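Speaker notes: Keeping Donnelly on the sidewalk
Setup and upkeep of one delivery robot and its bench
Izzati Tjoa, Trurkov

Slot is right after the coffee break. Clicker is on the lectern, spare batteries in my bag. Skip the company slide if we start late.

Slide 1 - Title

Good morning. I work at Trurkov, in the workshop, on one robot. It is called Donnelly. It carries parcels on sidewalks in Flundalthorpe, it has six wheels, and it goes at a walking pace.

This talk is about what it takes to get that one machine ready and keep it ready. I will spend half of it on the bench, where the robot's computer drives through a simulated street, and half on the robot on the stand. Please hold questions on the route planner. Hakim Osman is talking about that this afternoon and he knows it better than I do.

Slide 2 - What is on the bench

The bench is a steel table, a power supply, one workstation and a second copy of Donnelly's onboard computer. Same board, same software, same cables as in the robot. The workstation runs Distilov, our simulator. Distilov draws the street, makes up the camera pictures and the wheel counts, and sends them down the same cables the real sensors would use. The onboard computer sends back wheel commands.

Point to make: the onboard computer on the bench gets no special build. We did that for the first year and it cost us. A setting was changed in the bench build and left out of the robot build, and we spent most of a week chasing a steering fault that was only a missing line.

Now the software image is made once, copied to both, and the label on the robot has to match the label on the bench before anything rolls. Syahrul Tjoa wrote the check. If the labels differ, the drive motors stay off. (He is my cousin, people always ask.)

Slide 3 - The test corner

We have a large map in Distilov, but most of the setup happens at one corner of it. It has a wide sidewalk, a railing, poles near the curb, a marked crossing, and grass on the far side of the road. When we change a camera, a lens or a mount setting, this corner is the first place the bench goes.

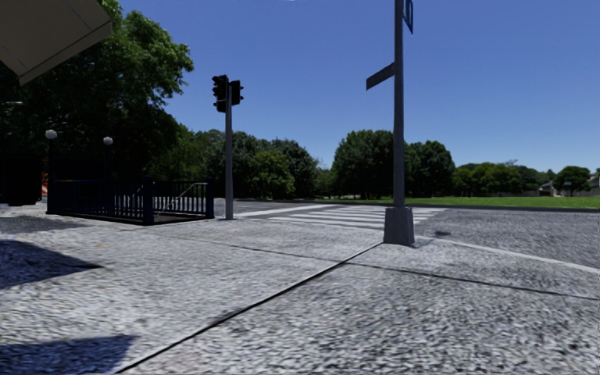 Railing, sign pole and crossing at the test corner, in Distilov.

Go slowly on this slide. Things to bring out:

The vertical bars. A stereo camera pair has trouble with evenly spaced bars, because one bar looks a lot like the next and the matching can slip over by one. When it slips, the railing jumps closer or farther away. If the camera alignment is good, the railing stays put in the depth map. If it wanders, go back to the alignment and leave the matching settings alone. Amparo Llorente spent a long time on matching settings before we learned that, and she has asked me to say so.

The shadows. There are dark patches on the left part of the paving with sharp edges. An early version of the ground detector took that sort of edge for a step and stopped. We now run the corner with the sun in several positions after every change to exposure.

The joints in the paving. They should be seen and ignored. Donnelly can cross a joint like that without slowing down. If it slows, the step height setting is too low.

The square concrete base under the sign pole. It is easy to find the pole and miss the base, and the wheels are what hit the base. The body clears the pole with room to spare and then a front wheel climbs up. We had this on a real pole in March and bent a suspension arm.

Ask the room: who here tests against pole bases? Wait for hands.

Slide 4 - Setting the cameras

Order of work for a camera change. I keep it on a card taped to the bench, and the card gets replaced when it is too dirty to read.

Power off at the main switch, then wait for the fan to stop.
Fit the camera in the bracket, finger tight.
Push the bracket against the dowel pins and hold it there while you tighten.
Torque the four bracket screws, opposite corners first.
Plug in the cable and fit the strain clip.
Power on, check that the camera shows up under its own name.
Run the target board in front of the robot, near and far, left and right.
Save the new alignment file with the camera's serial number in the name.
Load that file on the bench and drive the corner.

The last line is the one people leave out. Distilov can be told to place its simulated cameras where the alignment file says the real ones are. So if someone has saved a bad file, the picture on the bench comes out tilted or too high, and you can see it on a monitor before the robot goes outside.

Exposure: we lock it during the target board run and unlock it afterward. Forgetting to unlock it is the most common mistake in our log. Faizal Tambunan added a warning light for it, an orange one, on top of the bench monitor.

Slide 5 - Same corner, other way

We drive the corner from more than one side. A setting that works going one way can fail going the other, mostly because of which camera has the building next to it.

Coming along the brick building, the robot has a flat wall close on the left and open road on the right. The wall is good for the left camera, plenty of mortar joints to match on. The road gives very little. So the left side reports high confidence and the right side reports low, and if the weights are set wrong, the robot drifts toward the side it trusts. On the bench you can watch it creep over toward the wall.

There is also the curve in the curb. The curb is low, and it sweeps to the right. The curb finder wants a straight line by default. We set the fit length shorter for this kind of corner. Too short and it starts following seams in the pavement, so there is a limit, and we find that limit by driving the corner again.

Signal heads: in this map they are unlit. That suits the camera setup work. Signal reading has its own map and its own test list, and Donnelly does not cross on its own reading of a signal anyway. It asks for a remote operator at every crossing with signals.

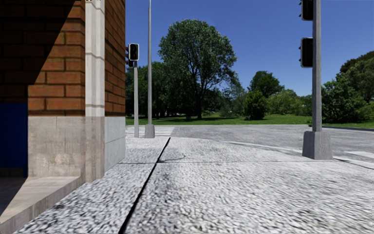
Slide 6 - How many runs

A full bench pass is 1,000 drives. It runs overnight. Start positions are shuffled, the sun moves, and sometimes there are pedestrians added. A short pass is 600 drives and we use that one when only a mount or a cable has been changed.

What counts as a failed drive: a wheel touches anything, a wheel leaves the sidewalk outside a crossing, or the robot stops with clear paving in front of it and stays stopped. The third one matters as much as the others to the people waiting for parcels.

One failed drive and someone looks at the recording. We do not average them. I will be asked what our pass rate is, and the answer is that we do not have one. We have a list of recordings that somebody has to sign.

Slide 7 - On the stand

Change of subject here. Take a drink of water.

Donnelly comes in every 2 weeks. It goes up on a stand with all the wheels free. Hakim or I do the work, and it takes a morning if nothing is wrong.

Wheels: spin each one by hand and listen. Grit gets into the outer bearing, and you hear it before you feel it. Pull hair and string off the axles. There is always string.

Suspension arms: check for play at the pivot, check that the paint marks on the bolts still line up. If a mark has moved, replace the bolt. Do not tighten it and repaint the mark.

Lid seal: wipe it, look for cuts, close it on a strip of paper and pull. If the paper slides out, the seal is done.

Camera windows: water and a soft cloth. No glass cleaner, it clouds the coating. We found that out on one window and it showed as a haze in low sun.

Battery: read the cell voltages after the robot has been sitting for an hour. Write down the lowest and the highest. The gap between them tells me more than the total does.

Emergency stop: press it with the wheels turning. All of them have to stop. Then press the second one, on the other side. People test one and forget the other.

After the stand work, Donnelly gets a short pass on the bench with its current files, then one lap of our yard on foot with me behind it.

Slide 8 - Where the bench does not help

Be plain about this part.

Distilov does not do bearings. It does not do a wet seal or a cable that has been rubbing on a bracket for three months. The wheels in the simulator have the grip we tell them they have. Speckled paving in the simulator is a picture on a flat surface, and real cobbled paving shakes the mounts loose over time.

We tried adding vibration to the simulated cameras. It looked about right and was no use for finding loose screws, so we took it out. We check the screws.

It also will not tell you that the map is old. Someone puts up a new bin, and the bench knows nothing about it until Amparo walks the route and adds it. She does that on foot with a tape measure.

Slide 9 - What I would do again

Buy the second onboard computer on day one. Pick one corner and keep using it, even when better ones turn up, so that old recordings can be compared with new ones. Keep the card short.

What I would change: we waited 4 months before writing down torque values. Everyone had their own idea of tight.

Slide 10 - Questions

If asked about cost, give the parts list for the bench, not the robot. It is on the handout.
If asked about snow: one winter so far, not enough to say anything.
If asked for the Distilov map, send them to Syahrul.
Handouts are on the table by the door. Collect the clicker.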